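Judit Sárközi has been mending other people's clothes for most of her working life and she would like you to stop throwing out your socks.

That's how our talk starts, more or less. I get to Stomasmont at 8 a.m., coat half off, and she is looking at my cuffs. "You've got a seam going there. Left one. Two minutes to fix now, an hour if you leave it." She's right, it's going.

Nudside, the mending shop she runs with Nhi Lục, is up a flight of stairs over a locksmith. Small. Warm. Radio on low, a kettle that takes forever. They opened in February, a bad month to open anything, and for the first weeks most people who came up the stairs wanted keys.

"We got good at directions," says Lục. "Down, left, ring twice."

The two met at Gotoritz, a workwear factory outside town, where Sárközi sewed pockets and Lục did inspection. 221 pairs of pants a shift when the line was running well. Sárközi still knows the number because it was written up on a board by the door, every day, in red if they missed it. Did she mind the work? She thinks about it.

"The pockets I liked. I could do a pocket in my sleep. What I didn't like was the thread. Cheap thread, and they knew it. You'd see the same pants on a guy in the grocery store three months later, pocket hanging off, and I'd want to go over and say sorry."

Did she ever?

"Once. He thought I was after his wallet."

Lục came at it from another side. Her grandmother took in alterations, mostly school uniforms, and the kids in the house were put to work unpicking hems. She hated it. "Everybody else was outside. I was in there with a seam ripper and a pile of gray skirts." She went into inspection because it had a chair. But she says the unpicking is what taught her how clothes are put together, and she still starts every repair that way, opening it up further than the customer would like.

People get nervous about this. "They bring in a coat with a small hole in the lining and I tell them I'm going to make a bigger hole," she says. "You have to see their face."

I ask what comes in most. They both answer at once and they say diferent things. Zippers, says Sárközi. Crotches, says Lục. Then they argue. Jeans go at the inner thigh, everyone's jeans, and people are embarassed to bring them in so they wait till it's past saving. Zippers people bring right away because the thing won't close. So zippers look like more. Lục isn't having it. We move on.

Prices. They charge 10 dollars for a basic patch, more if it's down or leather. A full relining of a winter coat is 150 and takes a while. Sárközi knows you can buy a new coat for less than that. She hears it every week.

"Okay, so buy it," she says. "I'm not the police. But the coat they bring me, they love that coat. It was their dad's, or they got married in it, or it just fits in the shoulders and nothing else ever did. The one for ninety dollars isn't that coat."

Some jobs they turn down. Fused interlining that has bubbled, forget it. Anything glued. Cheap stretch jeans where the elastic has died, you can patch them but the patch outlives the pants. Lục keeps a list of what not to bother with and reads me bits of it over the kettle, finally boiling. Swimsuits. Most umbrellas. A tent, once, which they did take, and regretted.

Half their thread comes from Đỗ, a supplier that sells off ends of cones from bigger shops. Odd colors, good quality. Lục goes through the boxes herself and won't let anyone help. She matches by daylight, at the window, never under the lamp. A navy that looks perfect at night can be purple by noon, she says, and the customer will be the one to find out. 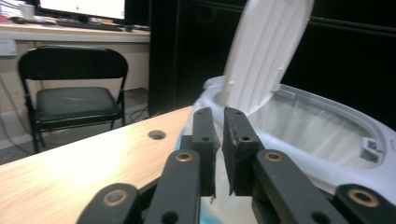 Teaching was Sárközi's idea. Evenings, small groups, bring something broken. She starts everyone on a sock because a sock is low stakes and you can't fake a darn, you'll feel every lump when you walk. First one is always terrible. Hers was too, she kept it, it's in a drawer someplace.

"They pull too tight," she says. "Every single person. They want the hole to go away so they yank it shut, and now you've got a knot in your shoe. You have to leave the hole the size it is and fill it in."

Who comes? Students, retired people, a lot of parents with kids' knees to patch. Lately more men, some of them fishermen with very good hands already. One finished his sock in half an hour and asked for the next thing.

Would they ever go bigger, take on a second place? Lück of a draw on rent, Lục says, and anyway no. She likes being able to see every job from her chair. Sárközi would like an elevator.

Ten minutes over by now and somebody's on the stairs. Keys, it sounds like. Lục calls out without looking up: down, left, ring twice. Sárközi already has my jacket off me and is threading a needle, dark green, she says it'll disappear once it's in.

I asked what I owed her for the cuff. She told me to bring socks.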